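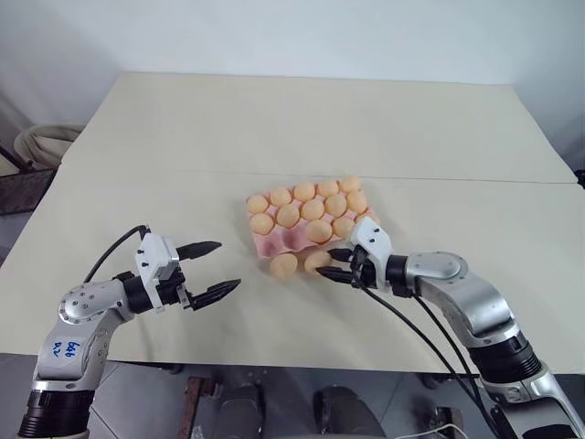
Gripper Comparison Bench: Frequently Asked Questions

What does the bench compare?
Two-finger parallel grippers on a two-arm setup, under the same controller and the same task list. The current round covers the Mesik and Rurkel finger sets. Results are published per finger set and per task.

Why egg-shaped balls and a molded tray?
The shape rolls in one direction more readily than the other, so a poor grasp shows up early. The tray adds a second problem: the fingers have to release a ball into a cup without touching the balls already seated next to it. Serrated fingers and smooth fingers behave differently at that point.

How is a trial set up?
Loose balls are placed on the table in front of the tray, with matching cups left empty. The tray may sit at a slight angle. It is not taped down - a tray that shifts during placement is part of the score.

Do both arms have to be used?
No. The operator or policy picks either arm. If one arm holds a ball, the other may stay open and idle, or steady the tray. Handing a ball from one gripper to the other is allowed but is logged separately.

How many trials make up a result?
Each finger set gets 200 trials, 100 led by each arm. The full log for the current round, including warm-up and discarded runs, has 2236 entries.

What counts as a failure?
A dropped ball, a ball left on the rim of a cup, or any seated ball pushed out of its cup. A second attempt at the same ball is recorded as a retry and does not count as a failure.

Which controller is used?
Moura, version 4, for all runs published since September 2021. Earlier runs used a different gain table and should not be merged with the current ones.

Can I set the grip force myself?
Yes. Force limits are set per arm in the task file. Start at the lowest setting and raise it until the ball no longer slips during the lift. Record the final value with the results.

Where should the cables run?
Behind the gripper and away from the tray, with enough slack for full wrist rotation. A tight cable pulls on the wrist and shows up as a placement offset.

Can I submit my own fingers?
Yes, if they fit the standard mount. Send drawings to Heledd Bevan before shipping parts. Questions about log format go to Khải Kim.

Will other grippers be added?
The Telum set is scheduled for October.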